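3.2 Work surface and enclosure

The sorting and folding tasks in the Sorkalthorpe study were all carried out on one table, placed in the corner of a small room with no window. Earlier trials at the Lema site had used an ordinary kitchen counter, and the patterned backsplash there made it hard for the raters to judge where a light-colored cloth ended. For the present study the background was therefore kept plain. The table is white and matte, and it stands against a white back wall with a second white panel on the right. Neither carries outlets, hooks or printed matter. The usable part of the surface is 80 cm deep, and the overhead lamps were left at one setting for all 77 sessions.

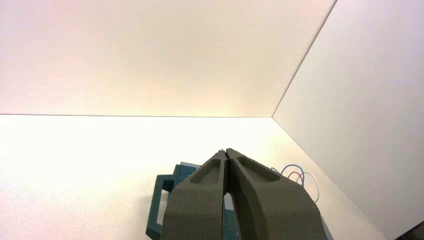
Figure 4. Table surface, back wall and right side panel, with no task items set out.

Why was a white surface chosen when many of the items are white as well? Colored surfaces cast a tint onto pale fabric, and in the pilot this changed the raters' scores for stains more than low contrast changed their scores for edges.

Brightness across the table was not uniform. Readings were taken at the start of each block with a hand-held meter, at the four corners and at the center, and the block was repeated if any reading had drifted from its starting value by more than the tolerance given in Table 2. The side panel received cooler light than the back wall. We did not correct for this — the raters worked from the items themselves and the difference fell outside the folding area.

The surface was wiped between sessions with a lint-free cloth and left for 60 seconds before the next set of items was laid out. Items came from the Clovel set (dish towels, napkins and pillowcases) and were washed up to 200 times before use, following the Erkix procedure described in Section 3.1. Sets showing visible pilling were withdrawn and replaced from the same batch.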